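The Durdale Gallery: Small Tools at Close Quarters
Posted Jun 3, 2025

Hello and welcome back to the gallery page, and a particular welcome to everyone who has found us through the Varnis newsletter. We've been promising an instruments gallery ever since the March issue, when the spread on stitching and knot tying brought in more letters than anything we've run before (84 of them, and we read every one with a cup of tea at the elbow). A good many of you wanted the same thing: less of the operating theatre, fewer gowns and big lamps, and a proper close look at the little things that do the holding. So we went back through the Hasulmont picture library, which runs to 500 plates these days, and had a lovely long argument over which to put up first.

For those who are new, our galleries grow slowly. We put a picture up, give it a line or two (or, let's be fair, four or five), and add more as the readers' notes come in. There's no hurry and no order to it, and you're welcome to wander. A small word of warning for the squeamish: these are surgical pictures, with tissue in them, and they're in full colour.

Jaws open, with suture thread
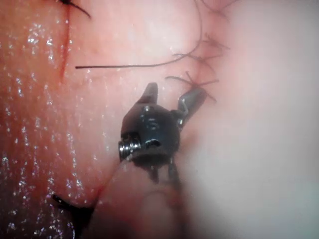 Durdale Quarterly, No. 207, p. 84

I could look at this one all afternoon! The two jaws are spread in a wide V, and what I love is that they don't match: the left is short and blunt with a rounded tip, and the right leans well out and ends in something flattened, almost like a little paddle. Follow the bright edge of it down and you come to a thin metal link running back to the housing, the sort of neat joinery you'd be pleased to find in a good clock.

Do have a look at the pivot screw on the left as well, where the light has caught each of the threads in its own tiny silver line. Our old friends at the McPhee reading group, who are mostly retired fitters and machinists, will want to talk about that screw and very little else, and I'm entirely on their side. The long dark thread across the upper part is suture. There's a much finer strand too, running away down to the left from the screw, so faint against the tissue that I missed it the first couple of times. It may be suture as well, or some other thin filament, and I'd be glad to hear from anyone with a sharper eye than mine.

A note on prints, as we're always asked. The library will make a matte print of any plate in the gallery, and matte is well worth choosing for this one, where so much of the pleasure is in small highlights on dark metal and gloss paper adds a few of its own. Quote the issue and page number with your order. The first 100 orders go out in the stiff grey mailers, which survive the post far better than the old cardboard tubes did, and after that it's whatever we have in the cupboard.

Next to go up will be needles, curved ones to begin with, followed by a set on clamps that's been waiting on captions far longer than it should have. Notes and corrections can go to the gallery desk at Durdale in the usual way, and handwriting is very welcome.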